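Wrist camera frames during arm motion: keep or reject?

Kanyarat Noiphan
We are writing acceptance rules for pick-and-place episodes at Dirnthorpe. The draft says any episode with blurred wrist frames must be rejected. Of 665 episodes checked, 306 would fail. Is there an accepted practice?

Yimyam
Just slow the arm down. We did and had no more trouble.

Grikura
Slowing the arm changes the task, so record the speed limit if you do that. I would not reject on blur alone. Our rule has 2 parts:
Frames in transit may be blurred if the block can still be told from the table.
The last frames before the fingers close must be sharp enough to show both edges of the block.
Flag the frames that fail and leave the episode whole. Deleting single frames breaks the match with the joint log. 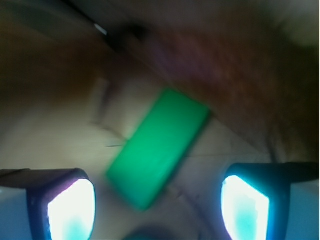
Lock exposure and white balance before the first episode and write the values in the session sheet. Finger pads that glow will pull auto exposure down and the table then changes tone between frames. Check for clipping at the pads separately; a white core there is acceptable, on the block it is not.

Murnosska
Agree with the above, except that we also fix the shutter time. See the thread from December.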